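Taking an old desktop apart for spares (and keeping the good bits good)

I've had the same conversation with my neighbor Orlando Usuga three times this month, so I'm writing it down. He keeps finding old office desktops, I keep telling him to stop throwing them away whole, and then he asks me how to get the processor out without wrecking anything. So, Orlando, this one's for you!

What you need: a Phillips screwdriver, a soft cloth, some isopropyl alcohol, a few small zip bags and a marker. I also use an anti-static wrist strap, a cheap one from Indeck that I've had forever. If you don't own one, touch bare metal on the case before you reach in, and do it again whenever you come back from the coffee pot.

Start with the power. Unplug the cord, then hold the power button for a few seconds. Lay the case on its side on a table and take the cover off. Take a phone photo of the cables now, before you move a single one – I skipped this on my second machine and spent a whole evening guessing.

Memory comes out first. Push the latches at the ends of the slots outward and the sticks pop up a little. Hold them by the edges and bag them right away. Some boards only have latches that move on one end, so look before you push on anything.

Next, the cooler. Unplug its fan, then loosen the screws a few turns each, going corner to corner. If the old paste has glued it down, twist gently left and right. Please don't yank it! Roxana Castaño over at the repair night lent me a hair dryer for a really stubborn one, and a minute of warm air did the trick. Wipe the paste off the chip with the cloth and a bit of alcohol while it's still locked in the socket.

Now the processor. Push the little lever down, slide it out from under its catch and swing it up, then lift the metal plate. Take the chip by two opposite edges and go straight up, no tilting. In this kind of socket the gold pins are on the board side, and a bent one is miserable to fix, so keep fingers, cloth and screwdriver away from them. If you have a plastic socket cover, snap it on. Chips go in a hard case, never loose in a drawer.

Write the model on every bag. I sold a bag marked "RAM???" once and I'm still a little ashamed of it.

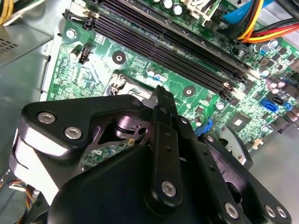
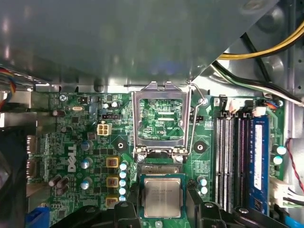
The four memory slots in the first picture, and the open CPU socket with the Intel chip just below it in the second.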